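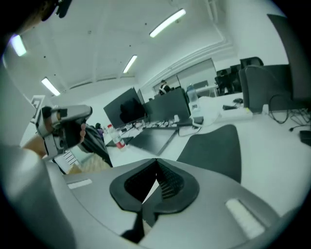

The Night Ferry to Tumik

Hafþór Lykkegaard had carried his father's accordion down to the harbor every March for so many years that the man who sold the tickets no longer asked what was in the case. He only slid the ticket under the glass and said, "Play something slow this time, my wife is sleeping on board," and Hafþór promised he would, though he had never been much good at the slow ones.

The ferry was called the Gamberg, and she was older than he was, which pleased him, for at 53 he had begun to find that fewer and fewer things were. She left at 2215 by the clock over the chandlery and got into Tumik in time for bread. In between there were six hours of dark water, and a coffee urn, and whoever happened to be going across.

That night it was mostly sheep farmers, and a young woman with a baby that would not settle. She walked it up and down the saloon, past the card players and the rack of old magazines, and each time she turned at the far door she said sorry to the whole room, in a small voice, as if the room had complained.

"Sit down a minute," said Hafþór. "I'll play, and if it makes things worse you can throw me over the rail."

He played the Prellari waltz, the one his father used to save for the end of weddings, when the uncles had their shoes off and the candles were down to stubs. He took it too fast, as always, and went back and took it again. One of the farmers began to hum underneath, a good deep hum (he had sung in the choir under the old Pastor, he said later, before his knees gave him trouble with the stairs), and somebody turned down the radio.

The baby stared at the bellows. It opened its mouth, thought about crying, and yawned instead.

"Don't stop," the young woman whispered, and lowered herself onto the bench, an inch at a time.

So he played it a third time, and a fourth, and by then his left hand had found a slower way through the tune without asking him. Two of the card players were asleep against each other. Out past the window a light went by, low down, some boat heading home, and he nodded to it and started over from the beginning.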